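Filed under: Food & Drink / Dips & Spreads / Company News

Skirnow Puts Its "No-Brown" Guacamole to a Kitchen Test Before Making Any Promises

GURANO, July. Skirnow, maker of refrigerated dips and salsas, will begin selling a small-batch avocado dip called Grirunier this Sunday. The company is asking shoppers to doubt it.

Every summer brings another tub that claims to stay green for a week. Skirnow has bought most of them, and most were brown by the second day. The company's own first 17 recipes did no better. One stayed a lovely color and tasted like lime cleaner.

Grirunier is made with avocado, lime juice, onion, salt and a little cilantro. The label says it keeps 3 days after opening. Early drafts of that label said 7, and Skirnow took the number off when the test kitchen could not repeat the result.

The company also makes no health claims for the dip. It is guacamole, people eat it with chips, and a serving is whatever is left when the bowl comes around.

Barreto Market in Gurano will carry the first 40 cases. Free tasting starts at 11 a.m. Sunday near the produce section. Visitors may bring their own homemade guacamole for a side-by-side comparison, and the company expects to lose some of those. Comment cards will be posted in the store unedited, including the rude ones.

A mango version is on hold. Skirnow is not convinced that fruit belongs in it, and the samples so far have been too sweet to settle the matter.

Wider sale depends on how the first cases do. No date has been set.

Last updated: Sunday, 8:15 a.m.
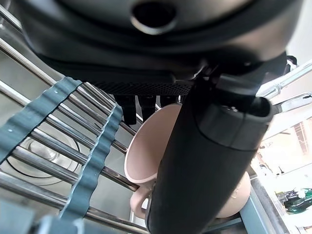
Robotic gripper above a mug with a pink rim.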